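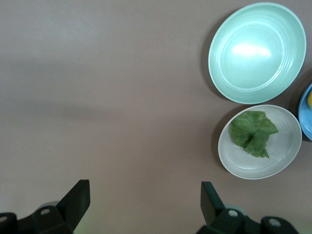
Trulley 方法常见问题

论文预印本放出来之后,我们收到了很多来信,有做操作学习的同行,也有刚进组的研究生,还有几位纯粹是喜欢看机器人收拾桌子的朋友。问题重复得不少,干脆整理在一起。回答由 Linddale 实验室操作组几个人轮流写,口气不太统一,请多包涵!

Trulley 到底做的是什么?
一句话:让双臂机器人学会“这件东西现在该由哪只手去拿”。给它一张桌面、几个盘子和几件要摆放的东西,再给一句指令,比如“把柠檬放到蓝色盘子里”,策略要自己决定用左臂还是右臂,还是两只手各干各的。过去我们习惯把分工写成规则,离哪边近就用哪边。这条规则在东西摆得散的时候挺好用,盘子一挤就开始出洋相:两只手都想往中间伸,然后双双停住。Trulley 把分工也放进策略里一起学,效果好得让我们自己都有点意外。

为什么总是盘子、柠檬和菜叶?
因为它们难得恰到好处。柠檬滚圆,夹爪偏一点就会把它顶跑;菜叶形状不规则,边缘皱,从哪个角度下手都有点别扭。盘子则负责制造歧义:形状差不多,颜色不同,紧挨着放,策略必须真的听懂指令里的颜色词才能选对。我们试过积木,太容易了,方法之间拉不开差距。

一次典型的测试是怎么摆的?
盘子聚在桌子中部附近,要拿的东西放在别处,离盘子有一段距离。两条手臂装在桌子远端,夹爪从两侧伸进来。位置每次都重新摆,按事先生成的布局表来,操作员不能凭感觉挪。

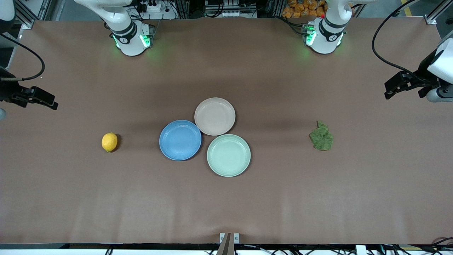
图:双臂工作台俯视,柠檬在蓝盘一侧,绿色叶状物在桌子另一侧。

像图里这种布局,我们内部叫“对开”:两件东西分在盘子两侧,正好一只手管一件。听上去最简单,对吧?有意思的是,早期版本偏偏在这类布局上表现平平。两只手同时出发没问题,同时到达盘子上方就麻烦了。现在的策略会让其中一只手慢半拍,这个“让一让”的动作没有任何人专门教过,是从示范里学出来的。我第一次看到回放的时候在椅子上叫出了声。

训练用了多少数据?
400 条遥操作示范,全部在同一张桌子上采集。其中 47 条是我们特意保留的“不漂亮”的示范:第一次没夹住又重来的,中途换手的,放偏了再推正的。最初打算删掉,后来 Nikau Quinlan 坚持留着做个对照。对照结果很清楚,去掉这些示范以后,策略一旦抓空就不太会补救,会在原地反复合爪。所以现在我们见人就劝:别急着清洗数据!

输入里有哪些视角?
一个固定机位看全桌,再加手腕上的近景。固定机位负责“东西在哪儿、两只手现在什么关系”,腕部视角负责最后那几厘米。只用固定机位也能跑,但抓叶子的表现会明显变差;只用腕部视角的话,分工基本学不出来,因为它常常看不到另一只手在做什么,盘子也可能只露出一小条边。

腕部画面里目标只露一点点,策略怎么办?
这正是我们最喜欢的情形之一。近景里盘子只有一道弧边的时候,单靠这一路画面很难判断该往哪里放。Trulley 会把两路视角的特征放在一起做注意力,近处看不全的,从远处补。我们画过注意力热图,在手臂还张着夹爪、离目标较远时,权重大多落在固定机位上;靠近以后逐渐转到腕部。这个过渡是平滑的,没有手写的切换条件。

和 Bolger 基线相比怎么样?
Bolger 是我们组之前的方法,先用一个单独的模块分配手臂,再分别执行。散开的布局上,两者差别不大,说实话 Bolger 动作还更利落一些。拥挤的布局上 Trulley 明显占优,主要赢在互相避让。每种布局我们都用 3 个随机种子训练的模型各测一遍,完整表格在论文附录里,失败的回合也逐条列了原因。请一定看看失败那一页,我们觉得那是全文最有用的部分。

最常见的失败是什么?
叶子粘手。夹爪松开了,叶子还挂在指面上,手臂往回一收又把它带了出来。策略有时会抖一下再放,有时就这么带着叶子走了。第二常见的是颜色混淆,浅色的盘子在偏色的光线下容易互相认错。换了一组更均匀的灯之后好了一些,但没有根治,我们也不想假装它根治了。

没见过的物体能行吗?
部分能行。我们拿了 6 种训练里没有的东西去试,形状接近柠檬的普遍不错,又软又扁的普遍不行。目前样本太少,论文里只写成初步观察,请不要当成结论引用。换桌布颜色的影响比预想的小,换桌子高度的影响比预想的大,后者我们还在查,怀疑和腕部视角的标定有关。

推理速度够实时吗?
够用。策略一次输出一小段动作,执行的同时算下一段,手臂运动看上去是连续的。如果您的显卡比较旧,可以把动作段调长,代价是对突发情况的反应会迟一点。

我想复现,从哪里开始?
先别训练!先把标定跑通,用我们提供的检查点在最简单的单物体布局上试。能稳定把柠檬放进指定颜色的盘子,再上双物体。来信求助的人里,问题多半出在两台相机的时间戳没有对齐,表现就是夹爪总在目标旁边合拢。仓库里有个对齐检查脚本,跑一遍很快。

只有一条手臂能用吗?
可以,把分工那一支关掉就行,配置里有开关。不过那样就失去了这个方法最好玩的部分,单臂任务用普通的模仿学习策略也完全可以。

下一步做什么?
Gastow 那边的合作小组正在搭第二套工作台,七月开始采集。我们最想知道的是,在一张桌子上学到的“让一让”,换一套硬件还在不在。另外会加入需要两只手配合的物体,比如一只手扶住盘子,另一只手往里放。有结果会更新到这一页。

发现错误怎么反馈?
直接在代码仓库提问题,附上布局编号和两路视频,没有视频的话我们很难判断。中文英文都可以。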